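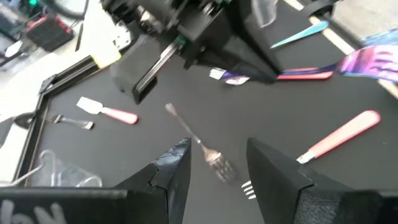
Flatware on the table between two gripper fingers, with a second arm at work behind.

Calls & Opportunities > Standards and Safety

Wanted: people who will argue with a rulebook

Zollance is looking for reviewers for the Gralside guidelines, a draft set of rules for two-armed robots that handle household items on a shared bench. We wrote the draft. We are not convinced by it, and we would like to hear from people who aren't either.

The draft has 77 rules. Some of them came from real trouble on the bench. Others were copied from older documents about factory arms and have never been tested against a table with forks and knives on it. A few say things like "the operator shall remain attentive," and we have no idea how you would check that.

What you would do

Six reviewers will each spend 50 hours on the draft in February. You read it, you sit in on bench sessions at our Tindall site, and you mark every rule as keep, fix, or drop, with a written reason. "Seems sensible" does not count as a reason. The bench sessions are mostly picking up and putting down flatware and serving pieces, over and over, and you should expect to be bored for stretches of it.

We want particular attention paid to these parts:

– Sharp and pointed items. The draft treats a fork and a table knife as the same hazard. Should it?
– Two arms over one surface. The spacing rule gives a single distance for every task, and we can't find anyone who remembers where the number came from.
– Clutter. The draft says the bench must be "reasonably clear." Tell us what that means or tell us to cut it.
– Record keeping. Operators fill in a checklist before each session. We suspect most of the boxes get ticked from memory.

Who should apply

People who have run robot arms day to day, at any level. Shop floor and lab bench experience both count. We would also like at least one person who has done safety inspection in a kitchen, a warehouse, or a hospital and has never worked with robots. A degree is not required. If your main experience is writing policy for machines you haven't stood next to, this is probably the wrong call for you.

You can't currently work for Zollance or for Nuneo, which supplies our checklist software and has its own opinions about the checklist.

Pay and terms

The fee is $1599 per reviewer, paid in two halves, the second on receipt of your written marks. Travel to Tindall is paid separately. Your comments will be published with the next version whether or not we agree with them – you may ask for your name to be left off. We don't promise to adopt anything. We do promise a written answer to each "drop," and you can hold us to it.

Nobody gets a certificate or a badge.

How to apply

Send one page by Tuesday, December 24, 2019. Skip the resume. Pick a safety rule you have worked under, tell us whether people followed it, and say what happened when they didn't. Applications go to the Gralside review desk at Zollance, by mail or through the form on our calls page. Late pages won't be read.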